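Spent the past couple of weeks with two hand-held grippers on the bench, the Dosten and the Pekberg. Same job for both: take plush toys out of a plastic bin, put them on the table, put them back. Posting my notes in case anyone else is choosing between the two. Long thread.

1/ Why plush. Boxes and cans are easy for pretty much any two-finger tool. Plush toys squash, snag on each other and have no clean edges. If you only test on rigid stuff you find out very little about the fingertips.

2/ Setup. One table, one bin, one person on the tool. The camera rides on the gripper with a fisheye lens. Each grip gets logged with finger width, time from first contact to lift, and whether the toy came out alone or brought a friend.

3/ I did 400 picks with each gripper. The first 100 on each are thrown out as practice. I got noticeably faster in that stretch and it would have favored whichever one I used second.

4/ Weight first. The Dosten is the heavier of the two and you feel it in the wrist by the end of a session. Most of the weight sits forward of the handle. The Pekberg puts its battery in the grip, so it balances better, but the grip is too fat for small hands. Sombat Thepsuriya did a session with it and had to keep shifting his hold to reach the trigger.

5/ Fingers. Dosten ships with soft ribbed pads that wrap a bit when they close. Pekberg ships with flat rubber ones. On plush the ribbed pads win and it isn't close. The flat pads get a good pinch on an ear or a foot and slide off anything round.

6/ You can fix some of that. I glued Wiriya silicone strips onto the Pekberg fingers and most of the sliding went away. They started peeling after a few sessions, so plan on replacing them. Clean the rubber with alcohol before you glue. I skipped that the first time and had to redo it.

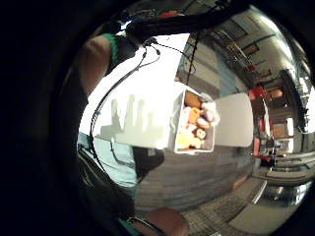
7/ Doubles were the most common failure on both. You go in for one toy and two come up. Ribbed pads are worse for this, the ribs catch on fuzzy fabric. So the better gripping finger is also the one that grabs the neighbor. A slow lift with a small twist sorts out most of them.

8/ Bin walls. The Dosten is wide at the knuckles and hits the side of the bin when you go for a toy in the corner. You can come in at an angle but then the fingertips don't meet flat. The Pekberg is narrower and goes straight down into the corners. If your bins are small this might decide it for you.

9/ Camera. The two fisheyes see nearly the same amount. The difference is exposure. The Dosten camera meters on the whole view, so a white table under bright light goes pure white and you lose the surface. Locking exposure by hand helps. The Pekberg camera handles a bright table better but gets noisy in the dark parts.

10/ If you can change one thing in your own room, put a matte gray mat on the table. I should have done it on day one. Shadows of your own hand on a white table also confused the tracker a few times, and the mat cut that down a lot.

11/ Cables. Both need one. The Dosten cable comes out the back and hangs behind your arm. The Pekberg cable comes out the side and wants to lie across the table right where you're working. I ended up using a Velcro tie at the elbow with enough slack to reach the far side of the bin.

12/ Controller. I ran both through the same Drisanton box so the timing would be comparable. Setup was easy with the Dosten. The Pekberg needed a firmware update first (build 737, the older one drops the width reading when the fingers are fully closed). If your closed width reads zero for everything, check that before you start taking things apart.

13/ Price. I paid 500 dollars more for the Dosten, counting the spare pads. You'll go through pads, so count them in when you compare.

14/ What I'm keeping. Dosten for soft goods in big open bins. Pekberg with the silicone strips for anything in a tight container. If I had to pick one for mixed work I'd take the Pekberg and live with the gluing.

15/ Not tested yet: wet items, thin cloth, anything heavier than a full water bottle. Cloth is next. I also want to try the Dosten pads on the Pekberg fingers. The screw spacing is different, so that means printing an adapter.

16/ The pick log is a plain spreadsheet with one row per pick. Reply if you want a copy and I'll send it over. The adapter file should be ready in September, and I'll add it to this thread.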